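Ein Tisch braucht Linien

Warum Packpapier und Klebeband mehr Ordnung schaffen als die nächste Kiste

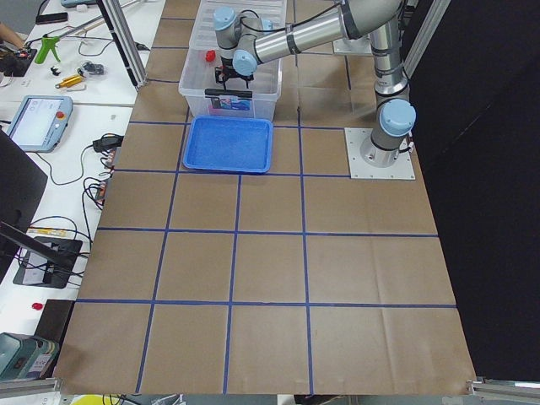 Packpapier, blaues Klebeband, eine durchsichtige Box und davor eine flache blaue Schale.

Wer im Internet nach Ordnung für den Arbeitstisch sucht, bekommt Behälter angeboten. Schubladeneinsätze, Stapelboxen, Drehteller, Körbe in drei Größen. Ich habe viel davon gekauft und das meiste wieder weggegeben. Behalten habe ich eine Rolle braunes Packpapier und eine Rolle blaues Klebeband.

Meine These ist schlicht: Ein großer Tisch wird unordentlich, weil er keine Grenzen hat. Auf einer freien Fläche liegt alles irgendwo. Man legt die Schere ab, daneben die Post, darauf eine Tüte Schrauben, und nach einer Woche ist der Tisch voll, ohne dass man je etwas an einen falschen Platz gelegt hätte. Es gab ja keinen richtigen.

Mit Klebeband ändert sich das. Man bespannt den Tisch mit Papier, klebt Streifen längs und quer und hat Felder. Die Felder müssen nicht genau sein. In unserer Werkstatt in Balside habe ich beim ersten Mal noch mit dem Metallwinkel gearbeitet und einen halben Nachmittag verloren. Inzwischen klebe ich nach Augenmaß und bin in 20 Minuten fertig. Falten im Papier stören auch nicht. Es geht um Plätze, und ein Platz darf krumm sein.

Die Regel dazu lautet: ein Feld, eine Sache. Eine Schale mit Kleinteilen bekommt ein Feld. Eine größere Box darf über die Linien stehen, dann sind eben alle Felder belegt, die sie berührt. Was in kein Feld mehr passt, kommt vom Tisch. Wir haben damit angefangen, als wir den Nachlass eines Bastelladens sortieren mussten, 3.000 Einzelteile vom Knopf bis zur Klemme. Ohne das Raster hätten wir dieselben Haufen vermutlich dreimal durchgesehen.

Gegen das Papier wird eingewandt, es sei Verschwendung. Den Einwand nehme ich ernst. Ein Bogen hält bei uns 6 Wochen, manchmal länger, danach wandert er zerschnitten in die Versandkartons. Das Klebeband ziehe ich vorher ab, es gehört nicht ins Altpapier. Die Matten mit aufgedrucktem Raster, die Fatonora verkauft, halten sicher länger. Sie haben aber eine feste Feldgröße, und die passt nie zu dem, was gerade auf dem Tisch liegt. Einen Klebestreifen kann ich versetzen.

Ein zweiter Einwand kommt von Leuten, die lieber alles in Boxen verschwinden lassen. Ich habe nichts gegen Boxen, solange sie durchsichtig sind. Eine klare Kunststoffbox mit Verschluss verrät, ob sie leer ist oder ob noch ein einzelnes rotes Teil darin liegt. Bei einer grauen muss man den Deckel abnehmen, und das tut man eben nicht. In meinem Keller in Pilluvport standen neun graue Kisten, von denen ich bei keiner sagen konnte, was darin war. Beim Auszug habe ich sie geöffnet. In zweien waren Ladekabel für Geräte, die ich seit Jahren nicht mehr besaß.

Flache Schalen halte ich für unterschätzt. In eine tiefe Box wirft man hinein, in eine flache Schale legt man ab. Der Rand hält die Sachen zusammen, und man sieht alles auf einen Blick. Für das, was man in der nächsten Stunde braucht, gibt es nichts Besseres. Eine kräftige Farbe hilft zusätzlich, auf Braun findet man Blau sofort wieder.

Wichtiger als jeder Behälter sind allerdings die leeren Felder. Die meisten Menschen, mit denen ich über ihre Tische rede, empfinden freie Fläche als Reserve, die man füllen darf. Ich lasse inzwischen mindestens die Hälfte der Felder frei. Man braucht Platz, um etwas aufzuklappen, umzudrehen oder für einen Moment abzulegen. Fehlt er, stapelt man, und unter dem Stapel ist das Raster nicht mehr zu sehen.

Im Oktober ziehen wir in die Räume an der Pearce-Passage um. Der neue Tisch ist schmaler, die Felder werden also kleiner ausfallen. Das Klebeband liegt schon bereit.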